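Millell library's "open till late" plan leaves plenty unanswered

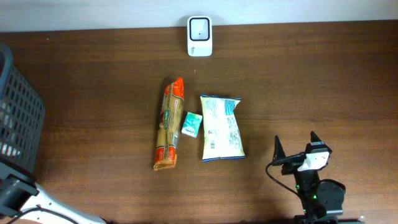

Longer hours are no use to anyone if the doors open on a room with no staff in it, one reader from the Tarar estate wrote to us after the plan for Millell library was put on show in May. The same letter asked who would run the Saturday story hour once the desk is no longer staffed at weekends. It is a fair question, and the eight-page leaflet does not answer it.

The plan, drawn up for the town by the consultants Jalholm, would keep the library open until 10 p.m. on most evenings. Members would let themselves in with a card after 5 p.m. The leaflet calls this "a library that fits around your life". It also says, in rather smaller type on page six, that staffed hours would be cut by nearly a third.

Jalholm bases much of its case on a survey of 356 library members, most of whom said they would like to visit later in the day. The survey did not ask whether they would still want to if there were no one there to help. Nor did it reach people who are not members, although the leaflet promises that new readers will "flock" to the building. No figure is given for the flock.

Those backing the plan point to Nindia, where a similar scheme has been running for two winters. Evening visits there are said to be up. We asked how many of those visits were by people who used to come in the daytime and were told that this had not been recorded.

The library has been on its present site since 1963 and the children's room has hardly changed in that time, apart from the carpet. Under the plan it would be locked after 5 p.m., as under-16s would not be allowed in without an adult. That rules out the homework club, which meets from 4.30 to 6 and is, by the library's own account, the busiest thing in the building during term. The leaflet says the club will be "reimagined". It does not say where.

A petition against the staffing cut had 526 names on it when we went to press. The town says it will be taken into account, along with comments made at the drop-in sessions. It has also said that the new hours form part of a promise to make every public building "fully flexible" by 2030, which suggests that a good deal has been settled already.

The next drop-in is in the reading room, 2 p.m. to 4 p.m., so anyone who works in the day and might want a library in the evening will have to send in a form instead. Forms are at the front desk, while it is staffed.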